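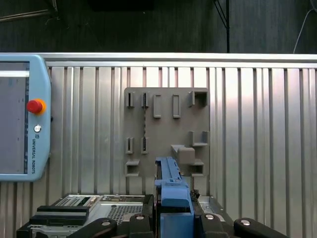 Universal Robots control pendant with red emergency-stop button, mounted beside a ribbed aluminum panel.

SKASTELL ADDS PRUNORA NAME NUMBER READINGS TO ITS SPRING LINE

Skastell, a publisher of personal astrology and numerology readings, will begin taking orders in April for Prunora, a written reading based on the full name given at birth. It is the company's first product that does not ask for a birth time.

Each Prunora reading covers four numbers drawn from the letters of the name. Every number gets its own chapter, with notes on work, home and close relationships. A short final chapter compares the birth name with any married, chosen or professional name the customer now uses.

"Many of our customers were adopted, or were born in places where the hour was never written down," said Rehema Kaijage, who edits the readings. "They kept asking what we had for them. A name is something most people can give us."

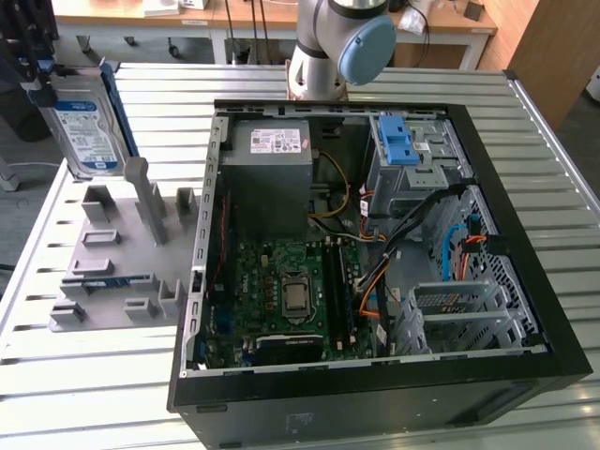

The text was tested over the winter with 986 existing customers, who read early versions and sent back comments. Two chapters were rewritten as a result. The section on family names was made longer, and the older numerology terms were replaced with plain wording – a word list at the back still gives the traditional ones.

Prunora uses the Pythagorean letter table. Customers who prefer the Chaldean table may ask for it on the order form at no added charge. Accents are dropped before the letters are counted, and hyphenated names are treated as one name.

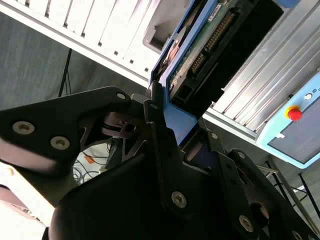
What if my name was spelled differently on my birth certificate?

Use the spelling on the certificate. The name you go by today can be entered in the second box, and it will be covered in the final chapter.

Readings are delivered as a file that can be opened on a phone or printed at home. A bound copy, printed by Gachanja, is available by mail and takes roughly 3 weeks to arrive. Gift orders include a blank card.

Owners of the Dravado moon journal will receive a discount code with their next refill pages. The code can be used once and does not apply to bound copies. 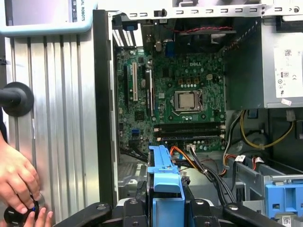
Desktop computer tower with the side panel off.

Prunora readings are sold for entertainment and personal reflection. They are not a substitute for medical, legal or financial advice.

Press contact: Rehema Kaijage, Skastell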